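Week 7 handout – Buying a handheld gripper kit (and what to look at before you sign)
Lab Automation Short Course, Bansal building, wet lab side

Hi all. A few of you asked after the last session whether you could skip the teleoperation chapter and go straight to the handheld kits. Sure, go ahead, but read the bit on calibration in chapter 4 first or the second half of this won't make much sense.

I'm using the Kustbridge pair as our worked case, mostly because it's the one I've spent the most hours swearing at. You get two grippers, the marker plates, a wrist camera mount for each, the cables and a licence for the recording software. The quote we got was $3,455 for the pair. The Jurnaston kit came in cheaper on paper, but then the software was billed per seat and by the time I'd added everyone up I'd stopped being cheerful about it.

Fingers first! Everyone looks at the camera specs and forgets the fingers, and they're the part that touches your stuff. Ask the supplier three things:

What are the pads made of, and can you print your own?
How far do they open, measured at the pad tips and not at the base?
What does a spare set cost, and do they post it from here or overseas?

I put the spares question in bold on the whiteboard last year and I'll do it again. Printed pads wear. The corners go first, then you get little flaps of layer lifting along the lower edge, and once that happens a thin-walled tube can catch on them. Brass inserts in the arms are a good sign in my book – plain printed threads strip after a few pad changes and then you're into glue, which is a grubby way to spend an afternoon.

Next, the task set. Flaletthorpe (who ran the trial with us) recorded 108 demonstrations across three bits of labware: capped tubes, racks and a well plate. Perla Palacios did most of the tube work and her notes are in the shared folder, well worth a squiz. Her main gripe is clear plastic. Your eye finds the rim of a clear rack from the highlights, and the colour of a cap gives you something to aim at, but a transparent wall on a white bench is hard going for you and for the model you train later.

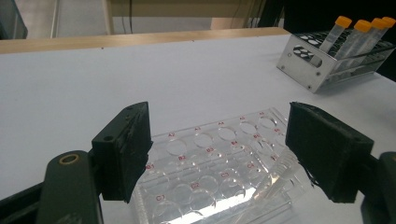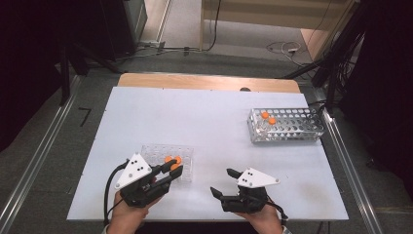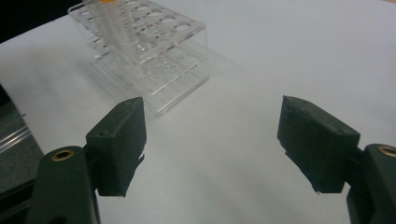
Back to the money for a tick. The yearly support plan is $842 and I'd take it for the first year only. You'll use it heavily while you're setting up and then hardly at all. Get them to put the response time in writing, and ask whether swapping in your own pads voids anything. With Kustbridge it didn't, but I had to email twice to find out.

For the tutorial, bring a one-page comparison of two kits of your choice. I want finger opening, pad material, cable length, licence terms and spares, in that order. Don't copy the brochure; if a number isn't published, write "not stated" and move on.

Oh, and cable length does matter. Trace where the cable goes when both your arms are reaching across the bench, then add a bit. Closed shoes in the lab as usual, and gloves are in the drawer under the balance.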